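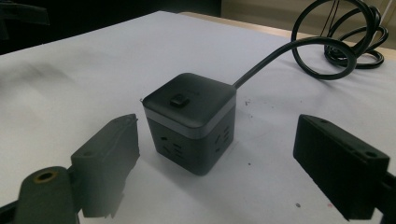 4 插座归谁：共享长桌上的用电秩序

4.1 我为什么会盯上插座

上一节讲的是座位，我本来打算接着写噪音，田野笔记都按噪音分好类了。结果重读访谈的时候，我发现大家抱怨噪音抱怨得很客气，一说到插座，语气马上就变了！有位受访者讲隔壁的键盘声，用词是“还好吧，习惯了”，讲到有人拔了她的充电器，前前后后说了一大段，连那天中午吃的什么都记得。所以这一节我改了主意，先写插座，噪音挪到第5节去。

先交代一下地方。我跑的点一共3个，都是小镇规模的共享工作空间：Hirareck在老火车站旁边，面积最大，靠窗一整排长桌；Huanca楼下卖咖啡，楼上才是工位，楼梯很陡，抱着显示器上去要喘半天；Brinham是由图书馆的一层改出来的，管理上还留着图书馆的脾气，比如不许占座，比如晚上7点准时关大灯（小灯还留着，人也可以不走，就是看上去像在赶你）。

这三处的装修年代差得很远，墙上插座的位置也各有各的道理。Hirareck原来是货运仓库，插座全在墙根，长桌摆在屋子中央，电从墙边到桌上总得想办法。Huanca的插座多，可一半在沙发后面，想用就得趴下去。Brinham最整齐，地插，带铜盖子，盖子一掀开就绊脚，我自己绊过两回。

于是各处都往桌面上添移动插座。我把它们统称为“桌面插座”，包括长条的、圆柱的，还有图1那样黑色的方块形。方块形在访谈里最常被提起，叫法也最多，有人叫它“魔方”，有人叫它“小黑”，Huanca的常客管它叫“糖块”。我在初稿里统一写成“方形插座”，后来觉得太闷，就在引用处保留了原话。

4.2 方块放在中间，意味着什么

长条插座有头有尾，谁坐得离它近，谁就顺手用，邻座很少争。方块没有头尾，几个面朝着几个方向，往长桌中间一放，四周的人都会觉得它是给自己的。我在笔记里把这个叫作“朝向错觉”，导师看了说名字起得太大，那就请读者当它是个小名好了。

朝向这件事真的很微妙。图1里方块的左前面上排着插孔，面对那一侧的人坐下来，几乎不用找。从别的方向过来的人要么把它转一转，要么把线绕过去。转一下是很小的动作，可在访谈里，“他把插座转过去了”是一句相当重的控诉。我问过好几位：转过去了，你再转回来不就行了吗？他们都笑，说不好意思。有一位补充得特别好：“转回来就等于说我在意这个。”

我很喜欢这句话，差点拿来做整节的标题。

和“转”比起来，“拔”当然更严重，可拔的规矩反倒清楚。在Brinham，大家公认的做法是先看对方的电脑合没合上，合上了就能拔，拔完要把插头搁在桌面上，不能掉到地下。这条规矩没写在任何告示里，新来的人大多两周之内就学会了，学的方式也都差不多，就是被人看一眼。我也被看过，在这里向那位穿绿毛衣的女士致歉，您的手机当时还在充。

还有开关。图1那只方块的顶面靠中间有一个略微凸起的长方形小按钮，看着像是总开关。这类顶部按钮在三处空间引发的故事非常多，最典型的一种是有人把水杯或者本子往上一搁，半张桌子的人抬起头来找原因。Hirareck的常客养成了一个习惯，电脑一提示断电，手先伸出去摸插座顶，眼睛都不离开屏幕。我第一次见到的时候笑出了声，到田野后期自己也这么干了。

4.3 Trulwood的长桌和一次小风波

十一月的时候，Hirareck换了一批桌子，是从Trulwood订的，浅色台面，边上带理线槽，设计图上写得很漂亮。理线槽的想法是让所有线都走到桌子底下去，桌面上什么也不留。运营方以为大家会高兴，结果头一个星期意见簿就写满了两页。

意见集中在一件事上：插座藏下去之后，谁在用电看不见了。以前一眼扫过去，哪根线是谁的，还有没有空的孔，心里有数。改了以后要弯腰，要掀盖板，要把手伸进槽里摸，摸到一个插头也不知道拔了会断谁的电。有人在意见簿里画了一只手伸进黑洞的漫画，旁边写着“勇气”。

我对这批意见的解读是，桌面插座除了供电，还兼着一个公告牌的差事。谁在、谁打算待多久、谁只是来坐一会儿，都能从线上看出来。带着粗大电源砖的人一般坐到晚上，只插手机线的人下午3点以前多半会走（我核对过签到表，大体对得上，细节见附录）。把线收干净，这块公告牌也就跟着收掉了。

运营方后来折中了一下，理线槽照用，桌面上重新摆回几只插座，位置由大家自己定。我本来很期待看到一场激烈的谈判，搬好了小板凳坐在角落里等着。谈判的全过程是这样的：有人把一只插座推到桌子中线上，看了看两边，没有人说话，他就坐下了。研究者的失望，大概只有研究者能懂。
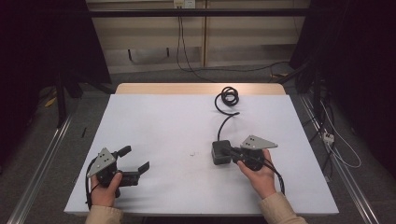
栗文潞
Hirareck驻点研究员，本节撰写人

4.4 桌上铺了东西以后

前面说的都是光溜溜的长桌，可是共用的桌子很少一直光着。有人铺桌垫，有人铺切割板，有人带来整张绘图纸。图2的浅色木桌就是这样，一块长方形的白板子盖住了大半个桌面，板子外面，远的那一侧只剩窄窄一条木头还露着。这里有一个很具体的概念，叫“剩余桌面”，指的是有人铺开东西以后，别人还能不打招呼就使用的那部分。

剩余桌面太窄，会出现什么情况呢？按我的笔记，杯子最先搬家，其次是手机，电脑最后。插座的处境最尴尬：它得留在够得着的地方，放在板子上，后来的人会觉得它归板子的主人；放在剩下的那条边上，又容易被胳膊肘碰下去。我问过Huanca的几位手工爱好者，她们对此分成了两派，吵得还挺认真。一派主张插座必须放在板子外面，“板子是我的，电是大家的”。另一派觉得放在哪儿都行，只要铺东西的人先开口说一句“随便用”。

我自己偏向第二派。原因说起来有点私人：我在Brinham铺过一张很大的地图，铺了一下午，旁边座位一直没有人坐，我还以为那天人少。收起来之后不到10分钟，两边就坐满了。可见那句“随便用”，我当时实在应该说。

这里也要承认，“剩余桌面”这个概念目前还很粗。它默认桌子只有一层，没有把显示器支架、书立这些立起来的东西算进去；它也默认大家坐着，而Huanca靠墙那边有一张高台，站着用的人对桌边的感觉完全不同，他们喜欢把东西往里推，推到最靠墙的位置。审稿人如果要问高台的数据，我手上只有零散的几页，写得还很潦草，暂时不敢拿出来。

4.5 线的长度，以及一个我没想通的问题

线长是访谈提纲里原来没有的题目，是受访者硬塞给我的。他们的意思是，一根线够长的人在共享空间里活得比较自在，想坐哪儿坐哪儿；线短的人得跟着插座走，来晚了就只能坐到打印机旁边去。Hirareck前台有一根长线可以借，押一张会员卡，借出去的时候多，还回来的时候也多，可是中间常常转手，甲借了，走的时候直接给了乙，乙又给了丙。到关门时来还线的人，往往和登记的名字对不上，卡却总能各归各位。前台对此毫不担心，我替他们担心了整整一个月。

我没想通的是下面这件事。按理说，插座越多，围绕插座的规矩就该越松，可Huanca的插座最多，规矩也最细。细到什么程度？沙发后面的那几个孔，常客之间有默认的先后，先到的用靠扶手的，后到的用中间的，两个人同时到，就看谁愿意趴下去。我最初的猜想是空间小，人和人熟，熟人之间规矩就多。可是Brinham的人也很熟，规矩却只有那么一两条。

后来有位受访者提了另一种解释，说Huanca的规矩是冬天留下来的。那边供暖不好，冬天人人都想用小暖风机，店里不许，说电路吃不消，大家就商量着轮流用暖手宝，顺带把插孔也排了次序。天暖了以后暖手宝收起来了，次序留在那儿没人动。这个说法我非常愿意相信，它既好听，又能和第2节关于“季节性规矩”的讨论接上。麻烦在于我只从一个人那里听到过，再去问别人，别人都说记不清了，有一位还反问我：我们有规矩吗？

所以这一条我先记在这里，等下一个冬天再去Huanca坐一阵子，厚袜子已经买好了。

下面转入第5节，谈噪音，也谈一谈为什么大家说起键盘声来这么宽容。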